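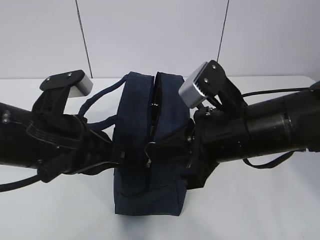
*Navy fabric bag, standing upright on a white tabletop.*

# Reproofing a fabric bag at home

Fabric bags lose their water resistance slowly. The coating rubs away first at the base and along the seams, then at the places where the bag rests against your back or hip. You usually find out when the bottom of a notebook has gone wavy. Reproofing takes an evening plus drying time, and most of the work is in the cleaning.

These instructions cover cotton canvas, polyester and nylon bags without a leather trim. Waxed cotton is a different job and has a short section near the end.

## What you need

- A wash-in or spray-on proofer suitable for your fabric
- Pure soap flakes or a technical fabric cleaner (no ordinary detergent)
- A soft nail brush and an old toothbrush
- Two clean cloths that don't shed
- A washing-up bowl or a bath
- Seam sealer, if the inside has taped or coated seams
- An old towel
- A coat hanger or a short length of broom handle for drying

I use Clestari spray on nylon and their wash-in on canvas. Any similar product will do. Check the label for the fabric type and for whether it needs heat to set, as this changes the drying stage.

## Step 1: Find out what the bag is made of

Look for the care label, which is often sewn into a side seam inside the main pocket. If it has been cut out, drip a little water on the outside, somewhere near the base. On bare canvas it soaks in and leaves a dark patch within a few seconds. On nylon or polyester it tends to spread out thinly and sit there.

Fabric weights are given in denier for synthetics and in ounces or grams for canvas. You don't need to know the figure, but a heavy canvas will drink far more proofer than a light nylon.

Now turn the bag inside out as far as it will go. Many nylon bags have a thin polyurethane coating on the inner face. If it feels sticky, or comes away in flakes, the coating has broken down and an outer spray won't make up for it. Skip ahead to "Flaking coatings".

## Step 2: Test the current proofing

Stand the bag up in the bath, closed and empty. Line it with dry kitchen paper, pushing some into the bottom corners. Pour a mug of cold water slowly over the top and leave it for 5 minutes.

Take the paper out and look at where it's wet:

| Wet area | Likely cause |
|---|---|
| Bottom corners | Worn fabric or a leaking base seam |
| A line down one side | Side seam |
| Under the zip | Zip, or the stitching next to it |
| All over | Face fabric has lost its proofing |

Write the result down or mark the spots with a bit of chalk. Zips leak on most bags, and proofing the cloth won't alter that.

## Step 3: Clean it

Proofer does not stick to grease, and it does not stick to the residue left by household detergent either.

1. Empty every pocket and shake the bag out over the bin. Use the crevice tool on a vacuum cleaner for the corners.
2. Take off any removable straps, base boards and stiffeners. Cardboard stiffeners must come out before the bag gets wet. If they are sewn in, clean with a damp cloth only.
3. Brush off dried mud while it is still dry.
4. Fill the bowl with lukewarm water and dissolve the soap flakes fully.
5. Work over the outside with the nail brush, going along the weave. Use the toothbrush on seams and around buckles.
6. Rinse at least twice, until the water stays clear and there are no bubbles when you squeeze the fabric.

Don't machine wash unless the label says you can. The drum is hard on inner coatings, and metal buckles are hard on the drum.

For oily marks, dab on a little undiluted soap paste, leave it for ten minutes and rinse. Bushra Kakakhel, who repaired tents for years before she took up bags, puts talc on fresh grease overnight before any water goes near it. I've had good results with that on canvas and less on nylon.

## Step 4: Apply the proofer

### Spray-on

Leave the bag damp unless the tin says otherwise. Work outdoors or by an open window, with the bag hung at chest height.

1. Close all zips and wipe the pulls dry.
2. Spray from a hand's length away in overlapping passes, top to bottom.
3. Give the base, the seams and the strap joints a second pass straight away.
4. Wait two or three minutes, then wipe off anything still sitting on the surface. Drips that dry in place leave pale rings, and these show badly on dark colours such as navy and black.
5. Check the underside of flaps and pocket covers. They are easily missed.

### Wash-in

Use the bowl or bath. Put in enough water to cover the bag and add the proofer at the rate on the bottle. Push the bag under, squeeze the air out and turn it several times over half an hour. Let it drain without wringing. Wringing puts creases in coated fabric, and the creases are where it later cracks.

Wash-in treats the inside as well as the outside. That suits a plain canvas tote. It is not so good for a bag with a padded laptop sleeve, as the foam takes days to dry.

## Step 5: Dry and set

Hang the bag upside down from the hanger or broom handle with every pocket open. Keep it out of direct sun and off the radiator. A canvas bag in a cool room can take two days.

If the proofer needs heat, wait until the bag is fully dry. Then use a hairdryer on medium, moving it all the time, and keep it well clear of plastic buckles. Some people iron through a tea towel on the lowest setting. This is fine for polyester and canvas, though I wouldn't do it on nylon.

Once dry, stuff the bag lightly with the old towel so that it sets in its proper shape. A bag left folded at this stage will keep the fold for weeks.

## Step 6: Seal the seams

Skip this if your test in Step 2 showed no seam leaks.

Turn the bag inside out and wipe the seam with a cloth and a little surgical spirit. Run a thin line of sealer along the stitching and press it in with the toothbrush. Leave it overnight, then dust with talc so it doesn't stick to itself. The Lastbridge sealer comes with a small brush in the cap which is too wide for inner corners - a cocktail stick is better.

## Flaking coatings

A broken-down polyurethane coating can be scrubbed off with warm water, soap and a lot of patience. Once the fabric is bare and dry, paint on a new coating in two thin layers, leaving a full day between them. It is a messy job, and on a cheap bag it isn't worth the cost of the materials. A loose waterproof liner does the same work.

## Waxed cotton

Don't use soap, hot water or spray proofer. Sponge with cold water, dry fully, then rub in softened wax dressing with a cloth and warm it gently with a hairdryer until it sinks in. Hang the bag somewhere warm overnight, away from anything it might mark.

## How often to do it

A bag used daily needs a spray about every 26 weeks. I do mine in August and again in late winter. A bag that comes out for occasional trips can go two years. Repeat the test in Step 2 if you aren't sure.

## Common problems

**White bloom after drying.** Too much proofer, or soap left behind. Wipe with a damp cloth. If it comes back, rinse the bag and start again from Step 4.

**Water still soaks in at one spot.** Usually grease. Clean that patch again and respray it.

**The bag smells strongly.** Air it for a few days with everything open. Solvent sprays take longer than water-based ones.

**Colour has rubbed off on the cloth.** Common with dark canvas in its first few washes. Rinse in cold water until it stops, and dry it away from anything pale.

*Updated Feb 6, 2024: drying times for canvas corrected, thanks to Ilir Hoxha.*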